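Proceedings > Applied Manipulation > Section 4

4. Evaluation of the Skusulo laundry kit

The Skusulo kit is sold by Horkik as an add-on for two-armed service robots. It comprises a pair of parallel grippers, a camera for each wrist, and a task package with pretrained policies for moving clothes between a basket and a front-loading washing machine. We tested the kit as delivered, with no changes to the finger pads and no retraining beyond the 60 demonstrations the vendor asks each buyer to record on site. Calibration followed the printed manual and took 2 hours.

The comparison system was the Praletti package, which runs on the same arms but relies on a single head camera. Both packages were given the same garments, the same woven basket and the same machine. Garments were dark, a known weak point for the depth estimate used by Praletti. Figure 4 gives the wrist and head viewpoints for the Skusulo trials.

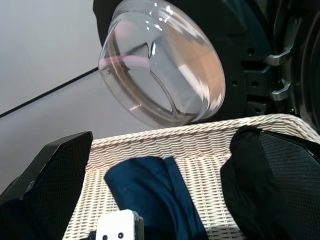
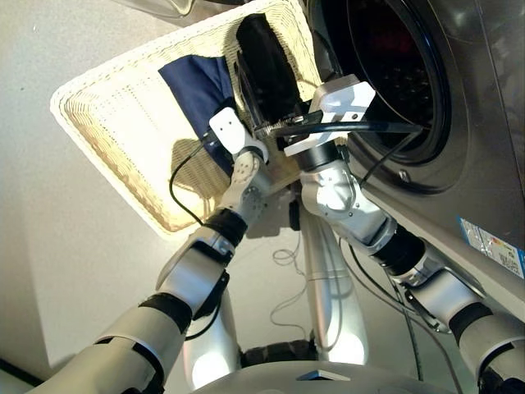
Figure 4. Work area during the Skusulo trials. First image: wrist view, with the clear plastic container near the basket rim and navy blue fabric between the fingers. Second image: head view, with the left gripper against the underside of the tilted basket and the right gripper in front of the door opening.

Transparent objects and dark fabric place different demands on the wrist camera. Reflections along a clear rim are easily taken for edges of the object behind it, and the kit offers no setting to suppress them. Exposure is fixed at startup. Dark folds against a dark finger pad were segmented less reliably than the same folds against the basket weave, and the operator display does not flag the difference.

Cable routing at the wrist is left to the buyer. The manual recommends clips but supplies none, and a slack cable can enter the wrist view or reach the door opening ahead of the fingers. Egilsson, the distributor, lists a routing sleeve as a separate item. We did not test it. The vendor rates the finger pads for 1,000 grasps, a figure we did not attempt to verify.

Contact: corresponding author, Applied Manipulation section | Back to top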